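Trallidard 双臂操作实验室将于五月举行开放日，现面向社会公开征集现场参与者。本次开放日的主题为“细小物件的整理与收纳”，主要内容是观摩双臂机器人整理首饰的作业过程，并由参与者在工作人员指导下亲自完成一段遥操作。有关事项公告如下。

## 一、活动背景

Laluten 项目自立项以来，一直以家庭环境中的精细整理作业为研究对象。前期工作集中于衣物、餐具和文具，现阶段转入首饰类物件。链条细软，容易缠结，戒指和吊坠表面反光强烈，首饰盒又多带有内托盘、隔板和插槽，对夹爪的定位和力度均有较高要求。

项目组认为，此类作业的难点不宜仅由研究人员自行判断。日常佩戴、修理、销售首饰的人员，对一条项链应从何处提起、戒指应以何种角度放入插槽，往往有成熟的习惯。开放日的目的之一，是请这些人员到场观看、动手操作并提出意见。意见经整理后，将作为下一阶段任务设计的依据。

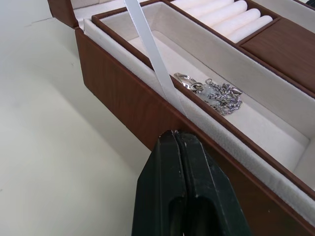 首饰盒内托盘与戒指插槽，腕部相机视角

## 二、征集对象

本次征集分为两类，申请人只能选报其中一类。

**（一）观摩评议参与者**

此类参与者全程观摩演示，填写评议表，并参加演示后的座谈。申请人应符合以下条件：

- 年满十八周岁；
- 能够以中文或英文进行书面表达；
- 对首饰制作、修理、陈列、零售或收藏中的任一方面有一定了解，从业与否不限；
- 能够完整参加当日活动，中途不离场。

**（二）操作体验参与者**

此类参与者除观摩外，还须在工作台前完成遥操作体验。除上述条件外，申请人还应符合以下要求：

- 双手活动正常，能够持续坐姿操作二十分钟；
- 矫正视力足以辨认细链的搭扣；
- 未在本实验室担任过操作员。曾参加其他机构同类活动者可以申请，须在申请表中注明。

具备理工科背景不作为优先条件。首饰修理和制表行业的申请人，在同等条件下优先录取。

## 三、当日安排

活动地点为 Klinhom 楼 406 室。参与者应于上午九时前到达一层接待处，凭录取通知换取访客证。迟到超过十五分钟者，视为放弃操作体验资格，仍可参加观摩。

| 时间 | 内容 | 主持人 |
|---|---|---|
| 9:00—9:20 | 签到、安全说明、签署知情同意书 | Miłosz Mazurek |
| 9:20—10:10 | 双臂整理首饰作业演示 | Damián Cáceres |
| 10:10—10:30 | 休息 | — |
| 10:30—12:00 | 操作体验，评议参与者同步填写评议表 | Damián Cáceres |
| 12:00—13:00 | 午餐 | — |
| 13:00—14:30 | 座谈 | Sławomir Michalski |

演示由操作员控制两条机械臂进行，所涉及的动作包括提取项链、放入隔间、取放托盘以及开合盒盖。演示过程中允许出现失败，操作员将在原处重新尝试，不作遮掩或剪接。评议参与者应如实记录失败发生的环节，并说明如由本人徒手完成将采取何种手法。

演示期间请勿越过地面标线，请勿触碰机械臂、线缆及台面物品。确需近看时，应先向主持人示意，待机械臂停稳后由工作人员陪同上前。

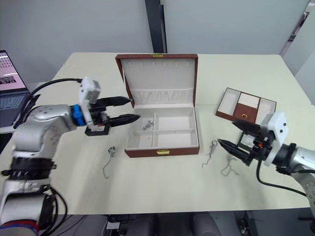
操作体验按抽签顺序进行，每次由一名参与者上台，另有一名工作人员在旁负责急停。参与者先以空夹爪练习开合与平移，熟悉后再接触物件。体验内容从取放戒指开始，再过渡到项链。是否进入项链环节，由现场工作人员视情况决定，参与者应予配合。

每名参与者的体验时间为二十分钟，含讲解。完成与否不影响补贴发放，亦不作个人成绩排名。参与者感到疲劳或不适，可随时要求停止，无须说明理由。

体验所用首饰均由实验室提供，参与者请勿将本人首饰放置于工作台上。手链、长项链、宽大袖口和悬垂围巾应在进入操作区前取下或收好，签到处设有带锁储物格。

## 四、评议表与座谈

评议表为纸质，共 2 页，第一页按动作逐项填写，第二页为自由意见。填写时请注意以下几点：

1. 评议对象是作业过程，请勿对操作员个人作出评价；
2. 涉及链条的意见，请尽量写明链条的种类，如绳链、十字链、蛇骨链；
3. 建议更换首饰盒或托盘样式的，可附草图；
4. 无把握的判断请标注“不确定”，项目组对此类意见同样予以保留。

座谈围绕两项议题展开。第一项为夹爪指端的形状与材料，重点讨论指端接触抛光面时的划伤风险。第二项为任务顺序，即台面上同时有戒指、项链和散落小环时，应先处理何者。座谈设记录员，发言内容以匿名形式归档。
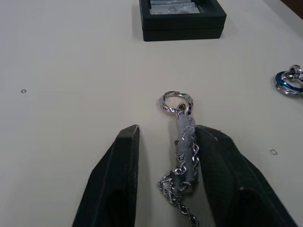 Zbigniew Pietrzak 在征求意见阶段来信指出，细链的整理不应从链身中段夹起，应先找到搭扣或吊坠，将其压住，再顺链身方向慢慢理开；若链身已经打结，任何方向的拉扯都会使结更紧。来信并建议，在评议表中增设“是否应当放弃夹取、改为推拨”一栏，理由是修理台上许多细环本来就用镊尖拨到盘边再收取，很少直接夹起。

项目组已采纳上述建议，评议表第一页相应增加一栏。其他申请人如对演示内容或评议项目有具体建议，可在申请表“补充说明”部分写明，随申请一并提交。

## 五、补贴与保障

录取的操作体验参与者，活动结束后可领取补贴 337 元。观摩评议参与者不发放现金补贴，由实验室提供午餐，并报销市内公共交通费用，报销时应出示票据原件。两类参与者均可获得由 Trallidard 出具的参与证明，需要证明者请在签到时登记姓名的正式写法。

活动当日，实验室为全体参与者办理意外保险。操作区配有急停装置，其位置和使用方法在安全说明环节讲解。未参加安全说明的人员不得进入操作区。

Klinhom 楼设有无障碍电梯。需要轮椅席位、手语翻译或大字版材料者，请在申请时提出，以便提前安排。

## 六、数据与影像

操作体验过程中，头部视角相机与腕部相机同步记录台面图像，系统同时记录机械臂的运动数据。上述记录用于 Laluten 项目的研究与教学。相机朝向台面，座谈环节不拍摄影像。

参与者应在签到时阅读并签署知情同意书。不同意记录者可改为观摩评议参与者，补贴按该类标准执行。活动结束后三十日内，参与者可书面申请删除本人操作产生的数据，由 Miłosz Mazurek 负责受理并答复。

参与者个人不得在操作区内拍照、录像。休息区不受此限。

## 七、申请方式

申请表可在 Klinhom 楼一层接待处领取，也可在 Usenden 报名平台下载。申请人应提交以下材料：

- 填写完整的申请表；
- 身份证件复印件，仅用于核对年龄和办理保险；
- 三百字以内的自述，说明本人与首饰或精细手工相关的经历，以及希望观察或讨论的问题。

自述无须附推荐信，作品照片可附可不附。材料可当面递交，也可通过 Usenden 平台上传，两种方式择一即可，请勿重复提交。

材料由 Kacper Sowa 和 Sławomir Michalski 共同审核。审核主要依据自述内容，兼顾参与者从业背景的差异。录取结果以电子邮件通知，未录取者同样会收到答复。收到录取通知后，申请人应在三个工作日内回复确认，逾期未回复的，名额由候补人员递补。

确认后因故不能到场者，请尽早告知，便于安排递补。名额不得自行转让。

## 八、咨询

报名与材料事宜，请联系 Kacper Sowa，分机 656。

操作体验的具体内容及身体条件方面的疑问，请联系 Damián Cáceres，接听时间为工作日下午二时至四时，由接待处总机转接。

团体参观不在本次征集范围内。学校或企业如有意组织参观，请另行致函 Trallidard 双臂操作实验室，函中注明人数、来访目的及可选时间段。

Trallidard 双臂操作实验室
Laluten 项目组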